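FOR IMMEDIATE RELEASE
13 January 2020

Stodbridge workshop group releases plans and practice rooms for the Nouri home robot arm

STODBRIDGE -- The members of the Plurnholm shared workshop have put out the full build plans for Nouri, a tabletop robot arm made to be put together at home with hand tools and a small 3D printer. The release includes the parts list, the wiring guide, the control code and a set of simulated rooms in which builders can try the code before they power up a motor.

Work on Nouri started in July with a single bench and a box of used motors. The current arm has four joints and a two-finger gripper. The control code runs to 3117 lines, and the group says most of it was rewritten after the first version proved hard to tune.

The simulated rooms were built by Fereshteh Hassanpour and Mounir Saber. They are plain on purpose, with gray walls and a few pieces of furniture, and the tabletops hold things of awkward shape: a hammer standing on its head, a flat spatula or putty knife, a glass bottle, a small potted tree with thin branches.
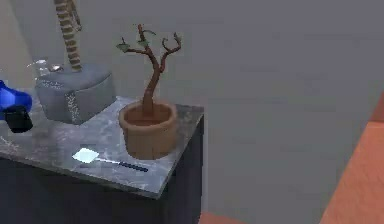 Chin-lung Yip wrote in to the workshop's mailing list that the putty knife should be the first test for any new builder. A flat tool lying on a hard top gives the fingers almost nothing to close on, Yip wrote, and a grip setting that copes with it will usually cope with a handle too. The group has added a flat-object exercise to the guide as a result.

Builders can change the tabletop, move the objects and save a layout to share with others. The download has 63 layouts so far. Another room has a dark wooden table with a candlestick and a cabbage close together, so that the arm has to reach for one without hitting the other.

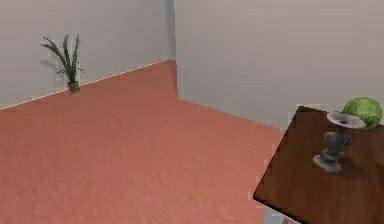 Each layout can be run at full speed or one step at a time. The slow setting prints joint angles to the screen -- useful when a motor has been wired backward. A practice run takes roughly 4 minutes on an older laptop.

"We wanted people to make their mistakes on the screen first," said Forough Jalali, who led the wiring guide. "Gears cost money and they strip fast."

The printed parts and frame were drawn up by Fereshteh Soltani. Motor mounts fit the common hobby sizes sold by Latport and other suppliers. The plans are free for home and classroom use. Printed copies of the guide can be picked up at the Plurnholm front desk during open hours.

Press contact: Forough Jalali, Plurnholm shared workshop, Stodbridge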